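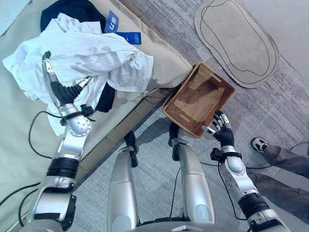
White cloth in a heap, with something dark blue underneath.

Why Does Cloth Wrinkle?

Take a clean T-shirt, roll it into a ball and leave it on your bed overnight. In the morning it will be covered in lines and creases. Do the same with a wool sweater and you will see far fewer. To find out why, you have to look at what cloth is made of.

Threads and fibers

Cloth is made from threads, and threads are made from fibers. A fiber is a very thin hair of material. Cotton fibers come from the fluffy part of the cotton plant. Linen fibers come from the stem of the flax plant. Wool fibers come from sheep. Polyester fibers are made in factories from the same kind of plastic used for drink bottles.

Fibers are twisted together to make thread. The twist holds them in place, so that a thread is much stronger than one fiber on its own. The threads are then woven or knitted into cloth.

In woven cloth the threads cross over and under each other, like the strips in a basket. Most bed sheets and dress shirts are woven. In knitted cloth the thread is bent into rows of loops. T-shirts, socks and sweaters are knitted. The loops can stretch and move, so knitted cloth usually wrinkles less than woven cloth made from the same fiber.

What happens inside a crease

Cotton and linen are made mostly of something called cellulose. Cellulose is built from long chains of tiny parts called molecules. The chains lie next to each other and hold on to each other with weak links. You can think of the links as very small magnets.

When you bend the cloth, some of these links let go. The chains slide a little and new links form in the new position. If the cloth stays bent for a while, the new links hold it there. That is a wrinkle.

Wool fibers are different. They have a natural curl, a bit like a spring, and they tend to go back to their old shape when you let go. Polyester fibers are also good at springing back. Many shirts are made of cotton and polyester mixed together for this reason.

Water and heat

Water makes wrinkles easier to form. Water molecules get in between the chains in cotton and loosen the links, and the chains can slide more easily. When the water dries up, the links form again in whatever shape the cloth is in. A wet shirt left in a ball will dry with deep creases.

Sweat is mostly water, and your body is warm. This is why the back of a cotton shirt is often wrinkled after a long car ride.

Heat loosens the links too. An iron uses heat, steam and weight all at once. The heat and steam loosen the links, the weight pushes the cloth flat, and the links form again as the cloth cools and dries. Irons get hot enough to burn you badly, so only use one with a grown-up.

A short history of smooth clothes

People have wanted smooth clothes for a long time. In China, 2,000 years ago, people used metal pans filled with hot coals to press cloth. In parts of northern Europe, people rubbed linen with smooth lumps of glass. Later came solid iron tools that were heated on a stove - this is how the iron got its name. Electric irons came into use at the end of the 1800s.

Try it yourself

You will need two old cotton handkerchiefs, a spray bottle of water and two rubber bands.

1. Spray one handkerchief until it is damp all over. Keep the other one dry.
2. Crumple each one into a tight ball and put a rubber band around it.
3. Leave both balls in a warm room until the next day.
4. Take off the rubber bands and open the handkerchiefs on a table.

Which one has the sharper creases? Now hang both up, spray them lightly and smooth them with your hands. Look at them again when they are dry. You can do the test again with a wool sock or a piece of polyester - ask before you take anything from the closet.

Words to know

Fiber: a very thin hair of material used to make thread.
Cellulose: the material that gives plants their stiffness.
Molecule: a tiny group of atoms joined together.
Woven: made of threads that cross over and under each other.

Written by Vilja Kettunen. Checked by Vilmos Vass.
Last updated 2018-12-05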